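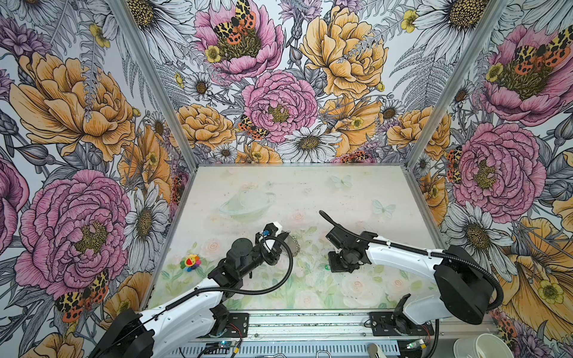
Bench at Cerkimness, both followers in. Toy flower and chain on the left side of the mat, small green object by the right gripper.

December 2020

Notebook, two-arm cell, Mamovier teleop recording

Continuing the small metal parts block. Operator drives both arms by remote control, one leader per follower. No hand guiding on this block. The hand-guided takes from April are in the old folder and should not be mixed with these, the joint velocities look quite different.

Floral print stays up on all three walls for the whole block. Same print, same mat. If a panel has to come down for cable work, log it and start a new session number, even if it goes back up in the same spot.

Startup
Leaders zeroed against the printed jig, then followers enabled left first, right second. Right shoulder came up with a small offset again. Cleared by disabling, moving the leader to the stop and enabling again. Third time on this block. I would like to replace the encoder cable on that leader before touching any software.

Checked cable slack at the wrists. The loop on the left needs to stay behind the upper link when the arm folds back. If it slips forward it loads the wrist, and the gripper sags a little when the operator lets go. Retied with a longer free length. Right side left as it was.

Grip force limit is at 200 in the Amaral config, units as the driver reports them. Tried 268 on the chain. It held better but the operator then had trouble letting a link go without dragging the rest along. Back to 200.

Task notes, chain
Thin links on a printed mat are hard to see in the remote view. Operator asked for the view to be brighter and we raised the gain one step. That helps on the pale areas and does nothing near the metal itself, where the highlights blow out. One step is the limit, leave it there.

What works for pickup: come in from above with the jaws already most of the way closed, touch the mat lightly, close, wait, lift. The wait matters. Takes without it have the jaw still moving when the lift starts, and the policy learns to lift on an open gripper. Please hold still long enough to count one, silently, then go up.

What does not work: raking sideways to bunch the links. It looks fine in the view and gives a usable pickup perhaps half the time, but the contact with the mat is different on every take and I have been marking those as reject.

If the chain lands folded, leave it folded and record. We want that spread in the starting states.

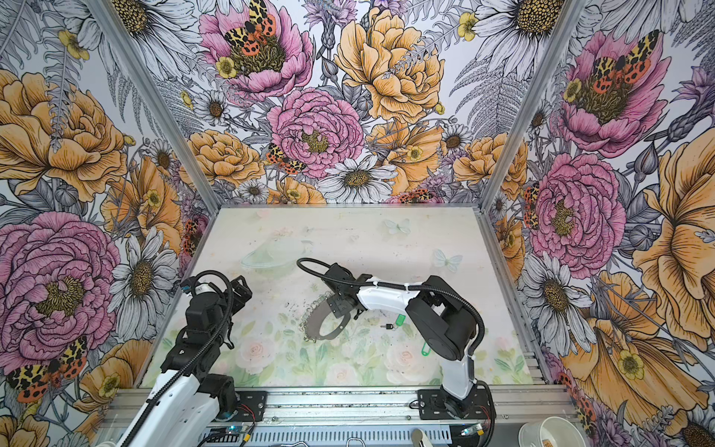
Ring-shaped metal piece mid-mat, padlock with key and green tag to its right, green clip lower down. Right gripper over the ring.

Task notes, ring and padlock
Right arm takes the ring, left arm holds off until called in. Approach to the ring should be vertical. Coming in at an angle, one jaw catches the beaded edge and the whole piece turns under the gripper. A turn is not a failure and can stay in if the operator recovers in the same take. Label it "recover" and keep going.

The padlock with the key is awkward. Gripping on the key tag swings the lock. Gripping on the body is better but leaves little room for the second arm. Settled on body grip for all takes of this set. Tag grips get their own set later, if we do them at all.

The mat has dark specks and smudges on it around the working area. Leave the cleaning until the set is closed, so the surface does not change halfway through.

Recording settings
Episode cap 2000 steps. Anything that hits the cap is saved and flagged. Operator pedal starts and stops. The pedal bounced twice and produced two empty episodes, both deleted by hand and the index rebuilt. Index now ends at 3104. If your local copy ends anywhere else, pull again before training on it.

Clock drift between the two follower boards was within limits at the start. I did not check it at the end and should have. Next session: check both.

Operator remarks, as given
Left leader feels heavier than right in the elbow. Probably the spring, I had them apart last time and may have swapped the pair.
View lag is fine for big moves and annoying for the last bit of the approach. Same remark as before. The Stostamier link is already on the shorter buffer, so the next thing to try is dropping the resolution of the side view only.
Fingers get tired on the right trigger. Shorter runs, break between sets.

Labeling
Use the existing four words only: good, recover, reject, cap. I found two takes marked "ok" and one marked "good?" and changed them after replaying. If unsure, write reject and a note. A good take thrown out costs us very little, and a bad one left in takes an afternoon to find.

Replay
Played back six chain takes open loop on the followers with the parts removed. Both arms tracked without complaint. The right wrist lags slightly on fast reversals, visible in the plot and hardly at all by eye. Gains unchanged for now.

To do
Encoder cable, right leader.
Swap elbow springs and compare.
Second drift check in the shutdown script.
Debounce the pedal in firmware.
Write down the jaw opening used for the chain approach, currently it is only in the operator's head.
Ask whether the ring set needs a left-handed version before we move the parts.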